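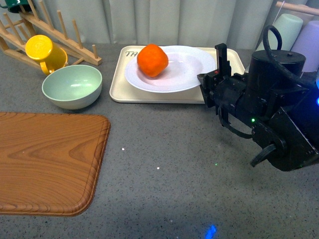
# Open Day Kitchen Demo: recordings and notes

Everything in this folder comes from the April open day at the Lulley workshop, where we ran the Kuleck arm on a kitchen counter from 10 in the morning until we had to give the room back. It was a great day! People kept coming back with a friend in tow, and a few stayed long enough to start suggesting tasks of their own, which is how half of the later recordings came to exist.

If you were there and want to see your run again, start with `visitor_runs/`. If you're here for the data, read the next two sections first.

## What's in the folder

- `demo_runs/` has the planned program, run by our own team
- `visitor_runs/` has the runs where a guest picked the task
- `notes/` has one text file per run, typed up from the paper sheets
- `layouts.md` lists the starting positions we used

There are 500 short recordings in total. Each one covers a single attempt, from the moment the operator says go until the arm is back at rest. We kept the failed attempts. They're marked `miss` in the notes, with a word or two on what went wrong, and I think they're the most interesting part of the set.

## The setup

One counter, one arm, plain household dishes. We wanted things people have at home, so the layouts mix plates, bowls, plastic cups, a mug, a serving tray, a cutting board and a wooden dish rack. The orange on the white plate was the crowd favorite by a mile. It's bright, it's easy to follow from the back row, and everyone has an opinion on how you should pick one up.

The yellow mug starts on its side in some layouts. That's deliberate, so please don't "fix" it if you rebuild the scene. A tipped mug calls for a different approach than an upright one, and Vurkley (our grasp planner) handles the two cases with separate settings.

The counter is speckled gray and a pale curtain hangs behind it. Expect small bright reflections on the surface in some recordings — we left them alone, and you should plan for them if you train anything on color.

## Tasks

1. Lift the fruit from the plate and set it in the bowl.
2. Stand the mug upright.
3. Move a cup from the back of the counter to the front.
4. Put the plate in the rack.
5. Visitor's choice.

Task 4 is hard. The planned program gave it 50 attempts, and the notes for those are worth reading in order, as Morfudd Howells changed the approach angle several times along the way and wrote down her thinking each time. Her sheets are a joy.

Task 5 has no fixed wording. Look in the notes for what was asked. My own favorite is "give the orange a better view."

## Known problems

- The clock on the Amaral logger was 2 minutes slow all day. Times in `notes/` are corrected, times inside the recordings aren't.
- 7 visitor runs have no notes file. The sheets went missing during cleanup.
- Sound was recorded for the morning only, and we've removed it from this release.
- "Left" and "right" in the notes are always from the arm's side of the counter. Some guests stood opposite and said it the other way around; we changed those by hand and may have let one slip through.

## Using it

Go ahead and use the recordings for teaching, research or your own demo. Please keep this file with them. If you find a mislabeled run, send the run name and what you think it should say, and we'll update the notes.

We'd love to do another open day, with a lower counter so the kids in front can see what's going on.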